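Home | News | Projects | Parts Library | Events | Contact

We use cookies to keep this site running. Accept | Manage settings

Broltero test bench back up after gripper fault

Good news from the Stilness workshop! The Broltero bench, where a robot arm learns to take apart and rebuild old desktop computers, is running again after a fault that stopped it for 2 days. And the fix is so simple that we think plenty of other small labs will want to copy it.

The trouble began during a processor swap. The arm had closed on a chip in its holder when the gripper controller lost its force reading and kept squeezing. The software limit should have stepped in and didn't. One of the printed fingertips cracked, the chip got a bent corner, and the operator hit the stop button — quick work, and no one was hurt.

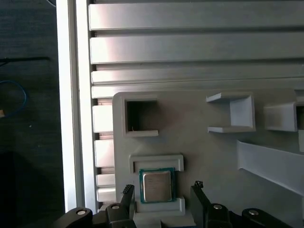

The printed fixture and the open tower, with the arm at the bench: 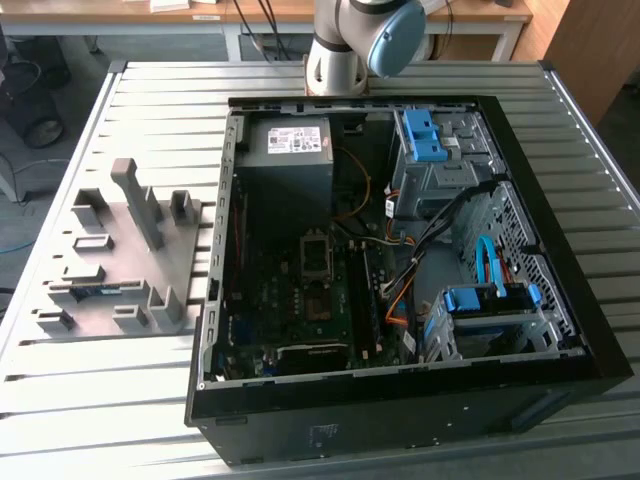
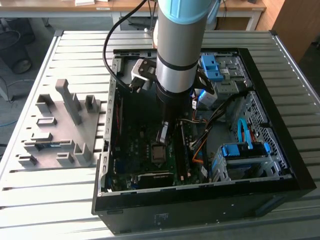 Page last changed: 14/08/2025

The team went back through the logs and found 11 earlier dropouts, all of them too short to trip an alarm. Every one happened while the wrist was turned well over to one side, and that pointed straight at a worn signal cable. A new cable from Trendwood went in the same afternoon, along with a looser routing so it doesn't get pinched when the arm folds.

The bigger change is in the code, and it's a lovely piece of work. If the force reading goes quiet for 32 milliseconds, the gripper now freezes where it is and waits for a person to clear it. It never tries again by itself. The team ran 2000 open-and-close cycles with the new rule, pulling the plug on the sensor at random, and the gripper froze every single time!

Processor and memory work has started again at reduced speed. Jaunzems, which supplies the gripper, has asked for the logs and plans to put a similar check into its December firmware. Labs using the same gripper should inspect the cable where it bends at the wrist before their next long run.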